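4.2 Route Timing and Salt Use in the Dromberg District

Before we get to the numbers, it helps to say a little about how the plow routes in the Dromberg district came to look the way they do, because a good deal of what follows depends on it. The routes were drawn up when the district ran its trucks out of a single yard, and when the second yard opened at Hakim the old lines on the map were mostly left alone. Drivers knew them well, and we heard again and again (always kindly!) that a route a driver knows by heart is worth more than one that looks shorter on paper. We took that seriously, and our model charges a small time penalty whenever a road segment changes hands from one route to another.

The network we worked with has 2,719 road segments, each tagged with its length, number of lanes, grade, and priority class. Over the season we logged 259 truck trips, of which 194 had complete spreader records from start to finish. The rest had gaps, most often on the long stretch past Fureck, and we kept them for the timing results but left them out of anything having to do with salt. We would have liked to fill in the missing stretches, and we did try a simple interpolation early on, but it smoothed over exactly the hills and bridges where drivers turn the spreader up by hand. 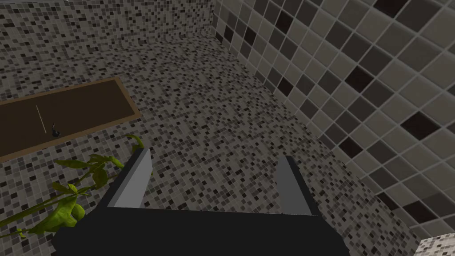 Figure 3

Travel times were compared at the level of the whole trip, from the moment a truck left the yard gate until it came back for its next load. With the Hakim yard fully used, the model's routes shortened the empty driving at either end of a trip, and that is where nearly all of the savings came from. The time spent plowing hardly moved, as one would expect when the same roads need clearing at the same speed. In heavy snow the gains shrank, since trucks were coming back for salt more often and tended to line up at the loader.

Salt use is a harder story to tell neatly. The Plusum controllers on the newer trucks hold a steady target, roughly 200 pounds per lane mile in our setup, while the older trucks rely on a dial and a good deal of judgment. We therefore report the two groups separately and would ask the reader not to add them together. Trips made in January also began on colder pavement than those in March, and we return to that difference in Section 5, along with the question of whether pre-treating the bridges the evening before changes the order in which they ought to be visited.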